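Istow Family Services has updated its guidance on bathroom storage for small children – effective 2022-04-07.

Items used each morning should have one fixed place, within a child's reach. A ring-shaped toy cup can hold a hairbrush.

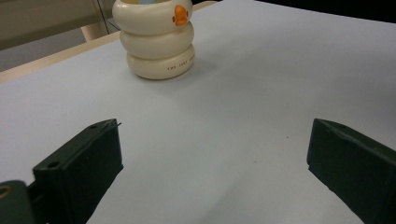
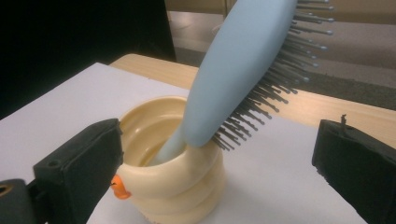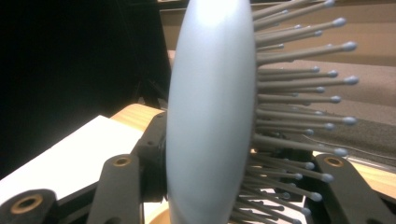
Brushes should be stored handle down, with the bristles clear of the rim. Please wash both brush and holder every 30 days.

The guidance has been sent to 348 households in Vorcombe and Lennox. Printed copies are available at the front desk – limit 5 per family. Questions may be directed to Pilar Espinoza, Home Programs.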